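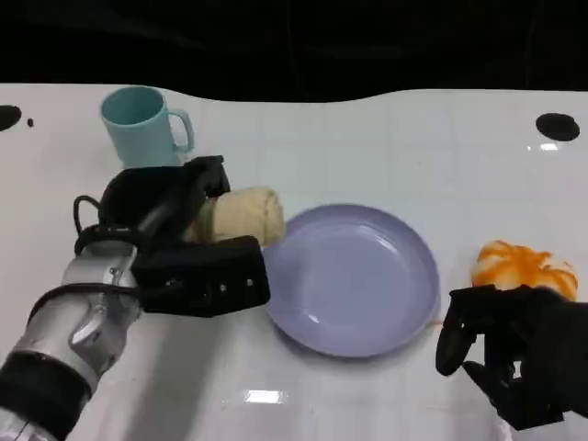

Endstead Breakfast Table Set

The Endstead set is intended for canteens, training kitchens and residential dining rooms. Each place consists of a light blue mug with a loop handle and a shallow round plate in lavender, with a raised rim and a glossy interior. Sets are supplied in cartons of 2 places – minimum order 100 places.
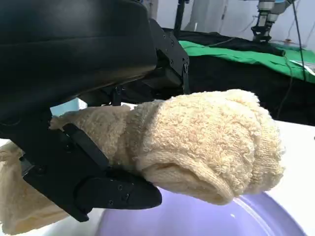 Cream terry towels may be added to any order and are packed separately. Item number 590.

Orders above 2,000 places are delivered in February by arrangement. Inquiries regarding institutional accounts should be directed to Shaimaa Cherkaoui, Contract Sales.
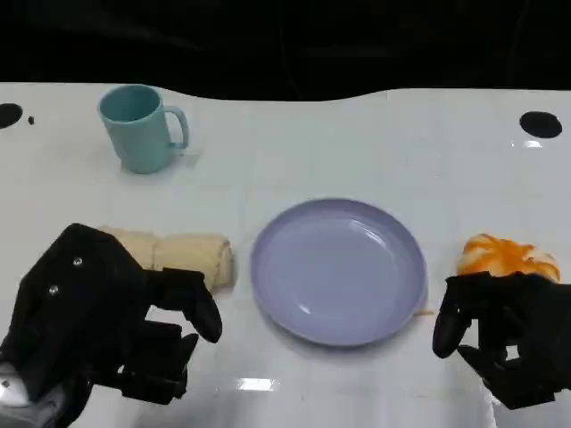
Replacement mugs and plates are sold singly.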